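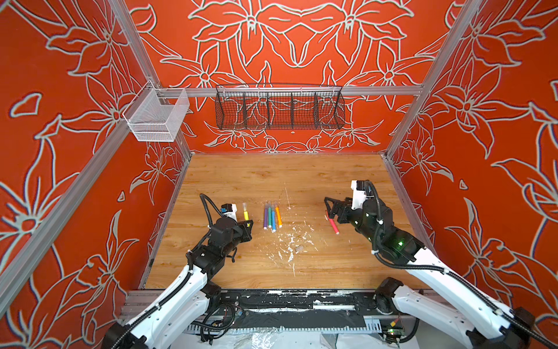
Marker sorting in the red flower cell, both baskets still to fill

March, gone ten at night

Such a good day on Clukach! I finally ripped the planner out of the control loop and gave it its own process, and the arms have stopped stuttering. Control now ticks along at 100 Hz whatever the planner is up to. Before, one slow plan froze both wrists for 700 ms and I kept blaming the cables.

The fix was so small it's almost rude. Planner writes a chunk of waypoints into a buffer, controller reads from it, and if the buffer runs dry the arm holds its last pose. 21 lines, plus a test I should have written back in Ellenton.

Perception is next. The flowery walls are murder on the segmenter (it loves a petal, thinks every stem is a pen) so I've masked everything above the floor and it's far happier. The white splatter on the wood still gets a box now and then. The four markers lying side by side are the fun part: purple, green, blue, orange, all touching, and the Auer model wants to call them one fat object. Splitting by hue works until the light changes. I'd like to try edges from the wrist cameras instead, one view per arm, and merge the 2 before planning.

The lone red one is the easy case, so the right arm gets that first. Left arm gets the upright yellow, which needs a different approach angle and probably its own grasp prior.

Also moved the logs over to Travavus, so I can scrub joint positions against camera time. Lovely thing. Found a clock offset straight away, must fix before I collect anything else.

Tomorrow: clock, then hue thresholds, then the black basket with its five slots, one colour in each and red in the white one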